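3.2 Containers, labels and sorting surface

The sorting tasks in this part of the study use the same small stock of household goods throughout. Each container is an orange-brown woven wicker basket, rectangular in plan, with slightly rounded corners. We chose wicker over clear plastic bins after the pilot round at Clilgate, in which participants tended to judge a bin by its visible contents and ignored the written label. A woven wall hides most of what lies inside unless the viewer stands close to the table and looks down into it, and the label then carries more of the work.

Labels were written by hand on plain white paper with a black pen and laid flat in front of the basket they refer to. They were not taped to the wicker. Raquel Guerreiro, who prepared the materials, wrote every label in lowercase and used one category word per sheet. Naidoo's earlier layout placed the category word on a card clipped to the rim, but the card hung at a different angle on each basket and was often read as belonging to its neighbor. A flat sheet avoids this problem and introduces a smaller one — white paper on a white tabletop has a faint outline, and the sheet can drift out of line with its basket in the course of a session. We therefore scored label position separately from item position.

The category "fruits" was made up of toy and model pieces. Fruit pieces were selected for color contrast with the wicker and with the tabletop, and for variety of shape. A long curved piece such as a banana settles into one of a few resting positions in a shallow basket, while a round piece may come to rest anywhere on the base. Items that belong to no labeled category, among them a roll of clear packing tape, share the surface with the fruit. Their role is to test whether an object with no assigned container is left where it is, set aside, or placed in the nearest basket.

The work surface is a white desk on T-shaped metal legs with a rounded cut-out along its near edge. The cut-out brings the working position closer to the middle of the top and shortens the reach to the rear basket, but it also removes usable area at the front, where the label sheets have to lie. The desk stands in a furnished room with a wood-toned floor and laundry machines against one wall (Figure 4). We kept the domestic setting because the placement rules of the Predard protocol were drawn up for homes, and its spacing guidance assumes a table already shared with other things.

A state was coded from the position of the objects alone. An item counted as sorted if it lay wholly inside the basket with the matching label, and as unsorted if it rested on the tabletop, however near the basket wall. Following Kolley, no partial credit was given for proximity. Of the 104 states coded, 16 were coded twice to check agreement, and differences were settled before analysis — most concerned label position and are treated in Section 4. 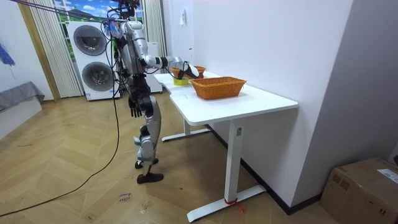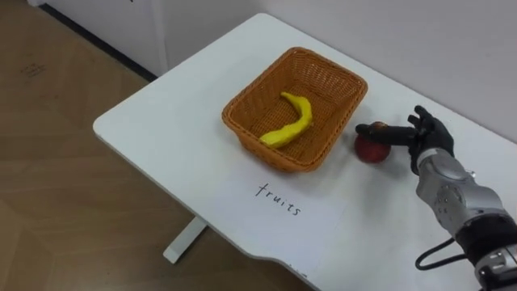
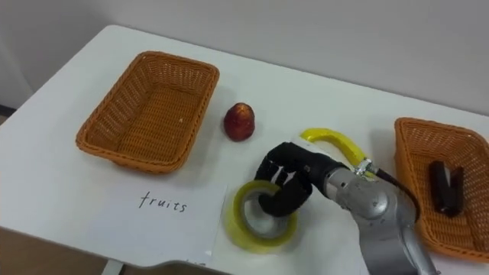 Figure 4. Sorting surface and materials. First: the desk with two wicker baskets. Second: a banana inside the labeled basket and a red fruit on the tabletop. Third: the labeled basket empty, with a red fruit and the roll of tape on the table.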